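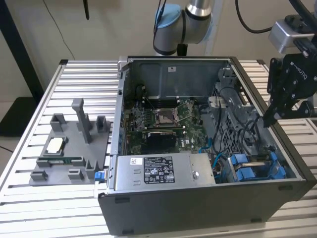
4.2 Vacancy duration and advertised pay

Vacancy records were drawn from the Mendero job board and matched to employer filings held by the Gusberg regional labour office. A vacancy was counted as open from the day it was first posted until it was withdrawn or marked as filled. Reposted advertisements with the same title, site and pay band were merged if the gap between postings was seven days or fewer. Longer gaps were treated as new vacancies.

Figure 3. Bench assembly work area with an open desktop computer tower and a fixture plate holding a processor chip and a memory module.

The median vacancy in assembly and repair trades stayed open for 28 days, against 23 days for clerical positions. The difference narrows once shift pattern is controlled for. Employers offering fixed day shifts filled both kinds of position faster, and the effect was stronger in assembly than in office work. Advertised pay had the expected sign in all specifications, but the coefficient is small and loses significance when site dummies are included.

Two features of the data limit what can be concluded. First, some employers leave an advertisement up after hiring in order to keep a pool of applicants, so measured duration overstates the true time to fill. The Coppens adjustment, described in Section 3, removes the clearest of these cases by censoring advertisements that show no employer activity. Second, agency postings often give a pay range too wide to be informative. These were kept in the duration estimates and dropped from the pay regressions.

4.3 Differences between districts

Of the seven districts in the sample, Dusach shows the longest durations in every trade. Commuting distance accounts for part of this. Workers living outside the district rarely applied for part-time positions there, and the applicant pool for evening shifts was drawn almost entirely from local postcodes. Excluding Dusach lowers the estimated gap between assembly and clerical vacancies but leaves its direction unchanged.

Seasonal effects were tested by interacting trade with month of posting. Only the September term differs from zero at the usual level. Estimates for the remaining months are reported in the appendix, together with results using the unmerged postings.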